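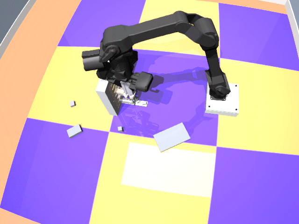
4.2 Sizing the arm before purchase

The equipment budget for the Kisach cell was fixed before the task list was complete, so the arm had to be chosen with some of the work still undefined. We treated reach, mounting position and gripper clearance as the quantities to settle first. Payload was left until later, as every part on the list was well within the rating of the smallest arm quoted.

Three suppliers were asked for prices. Cevside and Sirkent each quoted for an arm with controller and base plate; Liang quoted for the arm alone, with the controller as a separate line. To compare like with like, the Liang figure was raised by the list price of its standard controller. Delivery, guarding and electrical work were left out of the comparison and are treated in Section 4.4.

Each candidate was then modelled in simulation on the same floor plan. The layout is that of Figure 3: the arm is bolted to a square base block at one side of the work area and must bring the gripper down close to the floor beside an upright box, with a flat panel and smaller loose blocks lying nearby. The floor is tiled in two colours so that positions can be read quickly from a render. The tiles have no other role in the model.

For each arm we ran 500 placements of the box and recorded whether a joint limit, a self-collision or contact with the panel was reported. A placement was counted as reachable only if the gripper could approach from above and withdraw along the same path. This is stricter than the test in the suppliers' own planning tools, which accept any pose with a valid joint solution.

The main cost question was the base. A taller pedestal would have allowed a shorter arm, but the quotation for the pedestal and its floor fixings came to 3000 euros, against 2000 euros for the step up to the next arm size on a low block. The low block was therefore kept. It also leaves the base bolts accessible from above, a point raised by B. Ibrahim, who will be responsible for servicing.

Lead time was considered separately. The longest quoted was 13 weeks, which would have moved commissioning past December and into the next budget year. C. Tamuno and G. Serra advised that money committed but not spent could be carried over once only, and we have planned on that basis.

Two limits of the method should be noted. The model does not include cables or hoses, and these often reduce the usable range of the wrist. Nor does it allow for wear in the gripper linkage. A margin for both was added to the spares line of the budget (Table 5).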